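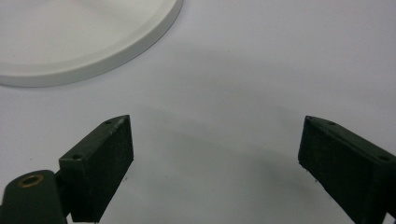 Qui sommes-nous

Fultelora est un bureau d'études spécialisé dans l'apprentissage par démonstration pour la manipulation robotisée. Nous concevons des pinces portatives, nous enregistrons des gestes exécutés à la main et nous livrons à nos clients des jeux de démonstrations exploitables pour l'entraînement de politiques de commande. L'équipe compte 9 personnes : mécanique, vision, logiciel embarqué, annotation.

La société est issue de l'atelier de prototypage Gastent, qui fabriquait des préhenseurs sur mesure pour des machines de conditionnement. Les programmes de ces machines étaient écrits point par point au boîtier d'apprentissage. Un changement de format imposait une reprise complète des trajectoires. Nous avons repris l'outillage et les plans, puis abandonné le boîtier.

Méthode

L'opérateur tient la pince et exécute la tâche lui-même. La caméra solidaire de l'outil enregistre ce que verra celle du robot, avec le même champ et la même position par rapport aux doigts. L'ouverture de la pince et sa pose dans l'espace sont horodatées à chaque image. Aucun bras n'est immobilisé pendant la collecte, et le poste de travail se limite à une table, un éclairage diffus et les objets de la tâche.

La téléopération reste disponible sur demande. Nous l'employons pour les tâches où les efforts de contact doivent être mesurés sur le bras définitif, ou lorsque le volume de travail du robot impose des postures qu'un opérateur debout ne reproduit pas. Les deux modes produisent des fichiers de même structure et peuvent être mélangés dans un même lot.

Matériel

La pince actuelle porte le nom de Mussa. Ses doigts se démontent séparément et le remplacement d'un doigt ne modifie pas le réglage de la caméra. Chaque exemplaire est étalonné avant la première séance, puis recontrôlé après tout démontage. Les jeux mécaniques sont consignés dans une fiche jointe aux données.

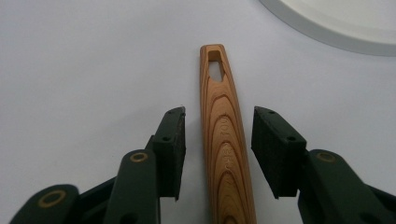 Les ustensiles de table constituent notre première famille d'objets, sous le nom de programme Menier. Ils sont courants, peu coûteux, de sections variées, et leur saisie tolère mal les erreurs d'orientation. Pour une pièce étroite en bois, l'approche de référence se fait doigts ouverts, les garnitures de mousse noire à peu près parallèles aux grands côtés, avec un intervalle libre de part et d'autre. Un léger décentrage vers l'un des doigts est admis. Nous le conservons volontairement dans les lots : une politique entraînée uniquement sur des approches parfaitement centrées corrige mal ses écarts. La variation porte également sur l'orientation de la pièce et sur les objets voisins.

Contrôle des données

Toutes les séquences sont relues. Une démonstration est rejetée si le suivi de pose est interrompu, si la main de l'opérateur masque la zone de saisie ou si l'horodatage dérive. Les hésitations et les reprises sont gardées, avec une étiquette distincte — le client décide de leur usage. Le catalogue Menier réunit à ce jour environ 4 000 démonstrations validées, réparties sur 148 objets. Les 502 séquences rejetées sont archivées avec le motif du rejet et communiquées sur demande.

Prestations

Collecte sur cahier des charges, dans nos locaux ou sur site.
Location de pinces Mussa, étalonnage compris.
Formation des opérateurs à la démonstration manuelle.
Audit de jeux de données existants.

Nous n'intégrons pas de cellules robotisées et ne vendons pas de bras. Les essais de validation sont menés sur le robot du client, avec un protocole fixé avant la collecte.

Travailler avec nous

Une première étude demande la description de la tâche, un échantillon des pièces et les caractéristiques du préhenseur visé. L'atelier reçoit sur rendez-vous, le matin uniquement, et ferme en août. Les candidatures de stage en mécanique et en vision sont examinées en mai.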